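Section 5. Preparing a Padded Jacket for the Storage Bag

This section belongs to the set-up guide for the Flotier storage bag, size L. Please read it to the end before you begin. The bag itself, with its valve and slider, is explained in Section 6. Here we treat only the jacket and the place where you fold it.

5.1 What you need

One Flotier bag, size L (part number 3084).
The slider clip, from the small pouch.
A soft clothes brush.
A dry cotton cloth.
A flat place, longer than the jacket when it is open.

A bed is the best flat place in most homes. The height is comfortable for the back, and you can walk along the side. A table is also possible, but a smooth jacket slides on a smooth table, and then the sleeves come out of the fold again and again. If you use the bed, leave the blanket on it. A plush blanket holds the jacket in its position very well.

NOTE: A plush blanket can give its fibers to the jacket. Before the first use, pass the dry cotton cloth over the blanket one time, in the direction of the pile. If many fibers stay on the cloth, put a clean sheet on top.

5.2 Prepare the jacket

1. Read the care label inside the jacket. If the label says that the jacket must not be compressed, do not use the bag. Hang the jacket in a closet.
2. Make sure the jacket is fully dry. Touch the lining under the arms and inside the pockets, where moisture stays the longest time.
3. Empty all pockets, also the inner one.
4. Take off a fur trim or a belt if it can be removed. Store these parts separately.
5. Close the main zipper up to the top. Close the pocket zippers too.
6. Brush the jacket lightly from the collar down.

CAUTION: Never put a damp jacket in the bag. The bag is airtight and the moisture cannot leave. Padding which is stored damp will form lumps and get a bad smell, and this cannot always be repaired by washing.

5.3 Put the jacket on the bed

1. Move pillows and other things away from the side where you will work.
2. Put the jacket down near the edge, close to where you stand. Keep the rest of the bed free for the open bag.
3. Do not worry if the jacket falls in a heap at first. Find the collar, hold it with one hand, and pull the hem gently with the other hand.

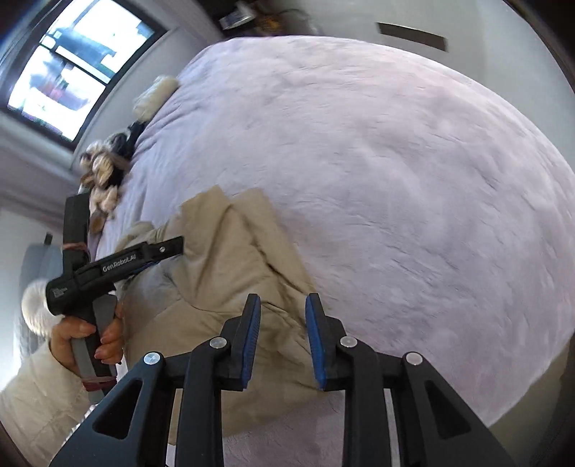
4. Turn the jacket so that the front side looks down to the blanket and the back side is up.
5. Pass your flat hand over the back from the middle to the sides. Long creases should be opened now. A crease which goes into the bag will be pressed for the complete season and is difficult to remove later.
6. Check that the sleeves are not twisted. The seam of each sleeve should run straight to the cuff.

NOTE: Light-colored fabric shows marks easily. Wash and dry your hands before you start, and take off rings or a bracelet which could catch a thread.

5.4 Fold the jacket

The purpose of the fold is to make a package of even thickness. When one part is much thicker, the slider cannot close well and air will come back through the corner.

1. Fold the left sleeve across the back.
2. Fold the right sleeve across the back, a little lower than the left one, so the two cuffs do not lie on the same place.
3. If there is a hood, lay it flat over the sleeves.
4. Fold the hem up to the middle of the back.
5. Fold one more time, up to the collar. The thick round side of the fold should be toward you.
6. Press softly with both hands and wait until the air goes out by itself. Do not kneel on the jacket.

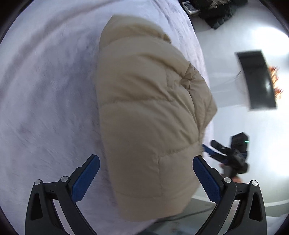
Text: Sumeya Workneh
Language check: Maeve Geraghty
Revised 2019-01-21

On a quilted jacket, follow the stitched lines. If you make the fold along a line of stitching, the padding stays in its channel and the package keeps its shape. If the fold goes across the middle of a channel, the filling is pushed to both sides and the jacket opens again when you take your hands away. Move the fold up or down a little until it finds the line.

CAUTION: Do not pull on the stitching to make the fold smaller. The thread can break, and then the padding moves from one channel to the next.

5.5 Before you continue

Check these points:

The package is smaller than the white line printed on the bag.
No zipper pull is outside the fold. Metal can make a hole in the bag.
There are no fibers from the blanket on the outer fabric.

If the package is too wide, open it to step 4 of part 5.4 and fold the hem a little higher. It is not necessary to fold the sleeves again.

NOTE: Size L is made for one adult jacket. It is possible to close the bag with 2 thin jackets, but the valve then works slowly. For long coats we recommend the Moussa hanging cover.

NOTE: For winter clothes we recommend packing in May, when the nights are warm enough. Take the jacket out one day before you need it, shake it well, and let it hang so that the padding can rise.

Continue with Section 6, Closing the Bag and Using the Valve.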